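The Plitier Inventory

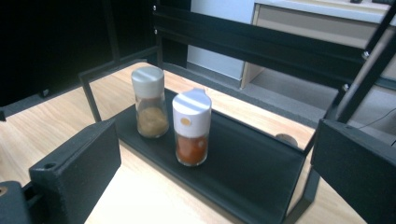 Two jars on the black tray, the pale powder behind the red.

The lease on the Tremblay Street apartment required an inventory before the keys went back. The form came from Hudirix, the letting agent, and allowed 100 lines. By four in the afternoon she had filled 50 of them, all furniture and linen, and had reached the spices.

The form had a column for contents and a column for level. She wrote: jar, glass, pale powder, lower part only. Then: jar, glass, red powder, most of the way up. The second had an orange dot on the cap. Her mother had put dots on things in the last year, and the key to the dots was on a card that had not been found.

She checked the drawer again for the card. It held string, a Nitura warranty for a kettle, and a receipt from the Plitier market dated May, no year.

The pale powder could be garlic or ginger. The form did not accept two answers. She unscrewed nothing. Opening a jar changed its condition, and condition was the third column. She entered "unidentified" and went on to the red one, for which she also entered "unidentified," although she had eaten it on eggs every morning until she was seventeen.

At five the agent telephoned. The deposit was 1,000, he said, and would be returned in full if the list agreed with the rooms. Consumables could be left off.

She asked whether a spice was a consumable.

He said it was – anything that got used up.

She crossed out both lines with a ruler and initialed the margin, as the instructions specified. This left two blank rows between the colander and the bread knife. She moved the bread knife up one. Then she put the jars in her coat, one in each pocket, and started on the hall closet.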